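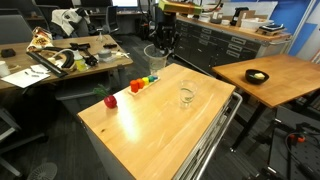 Start | Werkstattbuch | Archiv | Kontakt

5. Dezember 2019 -- eingetragen von Reshma Mabuza

Heute also wieder Küchendienst für den Arm, und ich schreibe es lieber gleich auf, bevor ich die Hälfte vergesse. Auf dem Wagen liegen der rote Apfel und das Steckbrett mit den fünf bunten Steckern, dazu das Glas mit dem kleinen Rest Wasser und hinter dem Wagen der durchsichtige Plastikbecher. Siyabonga hätte am liebsten gleich das ganze Geschirr von Lemstead aufgebaut, aber ich wollte erst einmal beim Becher bleiben (er hat es mir nicht übel genommen, der Gute!).

18 Griffe am Vormittag, 5 davon daneben, fast immer zu tief angesetzt. Im Mai waren es noch 28 Versuche, bis überhaupt einmal etwas hängen blieb -- da darf man sich schon ein bisschen freuen, finde ich. Ans Glas traue ich mich noch nicht. Erst die Greifkraft neu einstellen, Thulani fragen, wo die Werte von Drarstead abgelegt sind.

Carmela wollte wissen, wann das Ding bei ihr zu Hause abwäscht. Tja. Einen Becher umstellen, das wird langsam. Das schwammartige Ding aus der schwarzen Schüssel nehmen und damit wischen ist noch eine ganz andere Geschichte, da verformt sich ja alles unter den Fingern. Morgen weiter mit dem Apfel, Blätter nach oben.

Zuletzt eingetragen:
Greifkraft, zweiter Anlauf (Thulani Tshabalala)
Handtücher falten bei Wetumska
Schubladen öffnen -- Notizen von Fatima Sithole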